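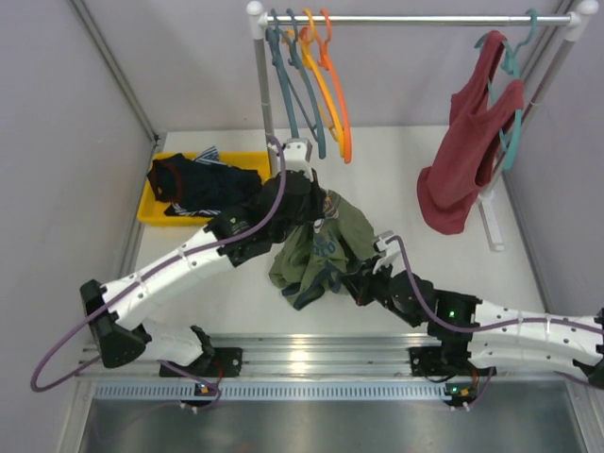
Kundembridge workshop teaches robot arms to hang laundry

09/07/2018

KUNDEMBRIDGE - A small workshop on Hulley Street is teaching a pair of robot arms to put clothes on hangers, and it is doing so by having people perform the job by remote control.

The project, called Kurum, began in March. Operators sit at a desk and move two hand-held controls. The arms copy the motion while cameras on the wrists and a fixed camera record it. The recordings are later used to train software that is meant to do the work without an operator.

"You pick up the shirt, you find the neck, you get the hanger in," said Bernadette Flanagan, who runs the project. "A person does that without looking. Through the arms it takes a lot of patience."

Flanagan said the group wants 153 complete demonstrations of each type of garment before it begins training. Sleeveless tops came first. Shirts with buttons are scheduled for the fall.

The tops start out crumpled on a white table, with plastic hangers on a small rack behind. The operator has to open up the cloth with both grippers, then work the hanger into the shoulders and return it to the rail.

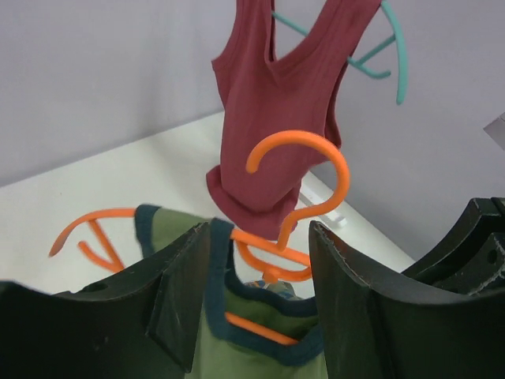 The straps cause the most trouble, according to operator Phúc Mai. A strap can slide off one end of the hanger while the other is being set, and the operator then has to decide whether to fix it or start over. Both kinds of attempt are kept.

"We want the fixes in there," Mai said. "The software should see how to recover."

New operators practice for 40 hours before their recordings count. Sessions are limited to 30 minutes, a rule brought in after operators complained of sore wrists.

Magdy Ouali, who manages the Foley laundry service across town, has agreed to try the system next year if it can handle up to 100 garments in a shift. He said hanging is the job he has the hardest time filling.

Flanagan would not give a date for the first trial. The workshop is looking for two more operators, and no experience with robots is required.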